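Irkano Bench Storage: Gallery
Posted Dec 28, 2022

Desk supplies on the white bench at the Skullville workshop. The bench has three patterned walls, an aluminum frame and 2 wire mesh baskets. Small items are sorted on the tabletop and the rest goes in the baskets. The wall pattern is Gallagher, sheet 43.

Highlighters

Orange and pink are kept as separate groups. The calculator stays behind the work area so the front of the table is clear for sorting.
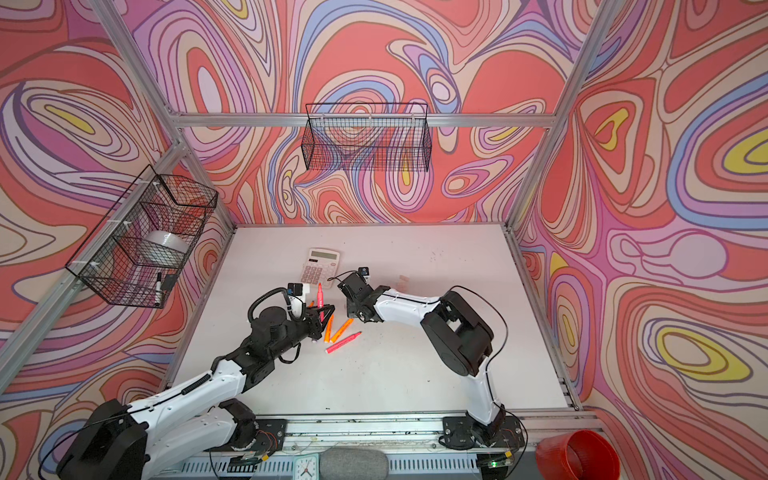

Highlighters and calculator, one pink highlighter held upright.

Caps are handled apart from the pens. They are laid on their sides with enough space to pick up each one. A cap left standing on its open end tips over easily.

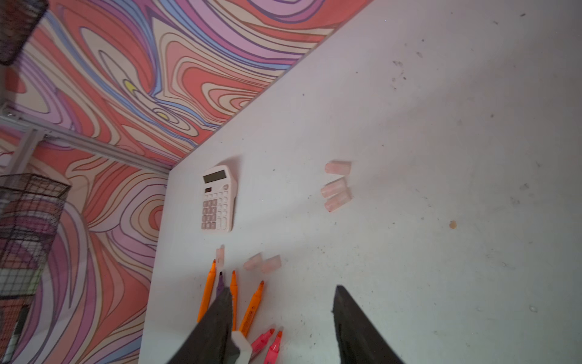

Baskets

The rear basket hangs from the crossbar and is reserved for overflow. The left basket is fixed to its post with white zip ties and holds packing tape, a black marker and small items. Tape is stored on its side.
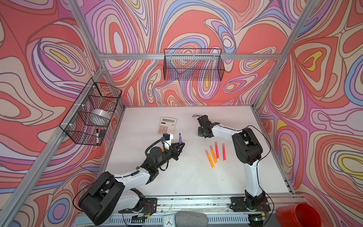 Zip ties are trimmed flush after tightening. Spare ties are stock item 494 in the parts drawer. The baskets are the Uvevmont shallow type, and the same type will be used on the second bench in January.

The calculator has no marked position. Anywhere near the back left is acceptable, with the display facing up.
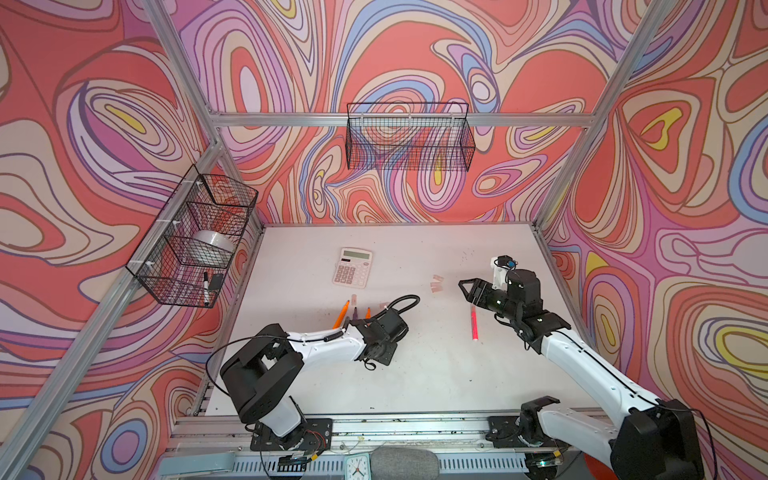
Wipe the tabletop with a damp cloth before putting small parts down. Old scuffs will not come off and can be left. The bench checklist is on page 58 of the shop binder.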